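Bumlow wants 3000 tidy desks by October

2019-05-19

FLEDMONT - The future of household robotics is, for the moment, a lot of people putting things in baskets and taking them out again.

Bumlow, a small automation firm, has started gathering examples for a learning system it calls Ostrowski. The work goes on beside a brick wall, at a white table, with grippers held in human hands.
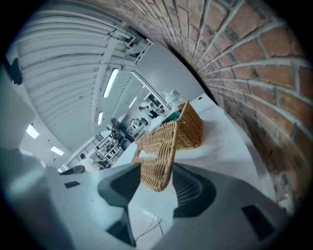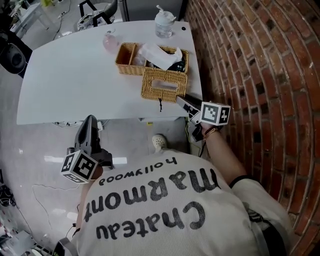
The company wants 3000 recorded examples before it lets Ostrowski try anything by itself. As of this week it had 1804, each one a person picking up, moving or putting down some ordinary object while the cameras run. A further 400 were thrown out in the spring. The reason given was "excessive helpfulness," meaning the people doing the tidying had used their elbows.

Elbows are a sore point. Ostrowski will have two grippers and nothing else to work with, so its teachers must manage the same way, at a pace the firm describes as natural and a visitor might describe as geological. Newcomers spend their first shift learning to let go of things.

Bumlow says the variety matters more than the total. The same basket gets turned, shifted and filled with something different between takes, and a clumsy attempt is kept if it ends well. Perfect ones are viewed with mild suspicion.

The finished system is meant for Bivmont, a chain of short-stay apartments that would like its desks straightened between guests. Bivmont has asked for a demonstration in October. It has also asked whether Ostrowski could do beds. Bumlow is still thinking about how to answer that - the current list of skills stops at the edge of the table.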